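Fitted sheets that stay on a deep mattress?

plusitz_b
Corners pop off every night. Mattress is 5 years old, with a topper. Is it the sheet or the topper?

Raruneck
Topper. Take it off for a week and see.

kimness543
Disagree. Mine has a topper and stays put. Check the pocket depth - most cheap sets are too shallow.

Raruneck
Straps fix it either way. I paid about 100 less than a new set would cost.

kimness543
Straps wore holes in mine by May.

makris_home
I went one size deeper in plain sage green. Creases don't bother me.
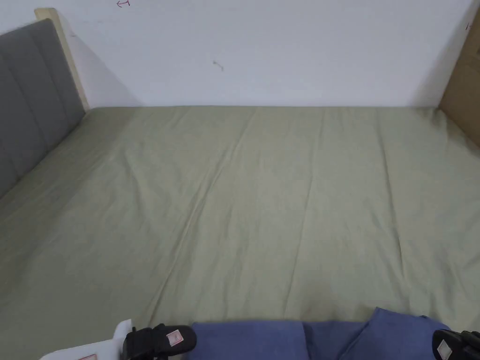
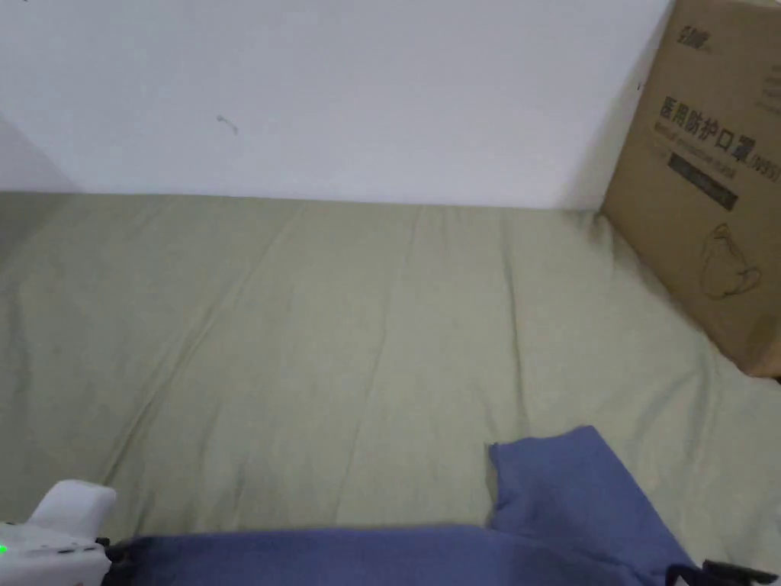

Wash it warm before you decide, cotton can shrink a little. If the corners still pop, return it.

plusitz_b
Ok, measuring tonight.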